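4.2 Mise en place de la borne photo Prarkik en boutique

La borne se place à l'entrée du magasin, face au comptoir. Prévoir 70 cm de dégagement à l'avant et une prise de courant dédiée.

1. Retirer les 3 vis de transport du socle, puis les conserver pour tout déplacement ultérieur.

2. Poser le socle Plarkska sur un sol plan et régler les pieds.
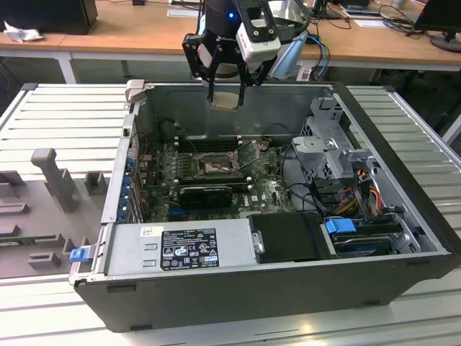
3. Fixer la colonne au socle. Serrer les boulons en croix.

Attention : ne pas soulever la borne par l'écran. La colonne équipée pèse près de 70 kg.

4. Raccorder le câble réseau, puis mettre sous tension. Le démarrage dure 3 minutes.

5. Saisir le code du magasin et choisir le cadre d'enseigne (Smits ou Prumlow).

Remarque : le cadre choisi s'imprime sur tous les tirages. Il n'est modifiable qu'en mode gérant.
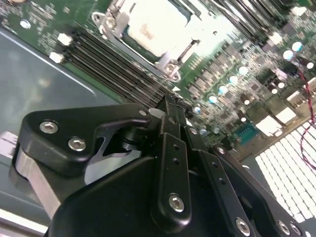 4.3 Réglage de l'éclairage

1. Ouvrir le menu Lumière et sélectionner le niveau 7.

2. Lancer un tirage d'essai. Si le fond de vitrine est surexposé, réduire d'un niveau et recommencer.

3. Valider par la touche Enregistrer.

Révision du 6/8/19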